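The Small Pleasures of a Table With Hardly Anything on It

I have cleared my kitchen table every evening for 18 years, and every morning it fills up again. Mail, keys, a cereal bowl, somebody's homework. So when I moved to a smaller place in Lunderthorpe last November, I made myself a rule: a few things stay out, and everything else needs a home (a drawer counts).

Choosing what gets to stay is the fun part! I'm very much in favor of a Rubik's cube. I can solve one side, on a good day, and I've never minded leaving the rest.

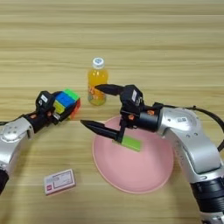

Then there's the plate question. I grew up with white plates and only white plates, and I came to pink late in life, but oh, a round pink plate on pale wood at seven in the morning is a cheerful thing. Put something bright green on it and you're practically awake. I found mine at Fladside, in the back, for 6 dollars, and I should have bought two.

Juice stays out while we're eating and not a minute longer. I leave it in the bottle. I used to own a pitcher, a big handsome one, and all it ever did was give me one more thing to wash. 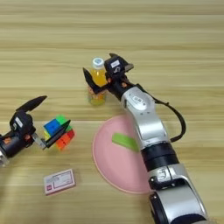
Kuruc disagrees with me on that and always has: a bottle on the table looks like you're about to leave, the argument goes, and a pitcher tells people to sit down and have another glass. I see the point. I'm still not washing the pitcher.

My evening reset takes 60 seconds now, if I don't stop to fiddle with the cube. I always stop to fiddle with the cube.
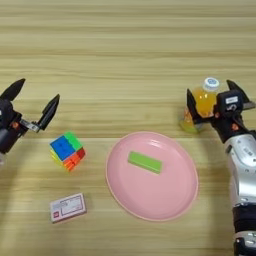
What to Do With the Crumbs

Wipe along the grain, with a cloth you've wrung out hard, and dry the wood right after. I skipped the drying for years and my old table had the rings to show for it.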